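Can a machine fold the laundry yet?

Short answer: getting there, and I'm more excited than I've been in years! Folding looks like nothing until you try to spell it out. A cup keeps its shape when you pick it up. A cloth doesn't - pinch one corner and the rest flops wherever it likes, so every grab is a fresh puzzle.

Kaede Sakamoto's team at Staltarero is working on exactly that, with people doing the chore through hand-held grippers so the software can learn from their moves. Their goal is 3000 recorded tries at handling cloth, across 14 household chores.
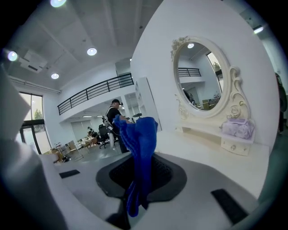 Blue cloth, gripper jaws and a dressing-table mirror. 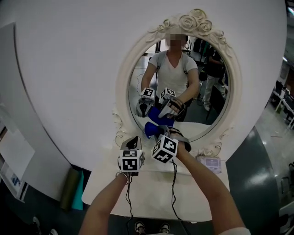 What it can't do yet

Fitted sheets, for a start (fair enough, I can't either). Kaede says socks are still a headache, and anything inside out is a colourful mess. Shop-floor jobs like sorting rags are closer, and Cor Dierckx hopes to try one at Joden in January. I'll be there with my own basket of tea towels if he'll let me in.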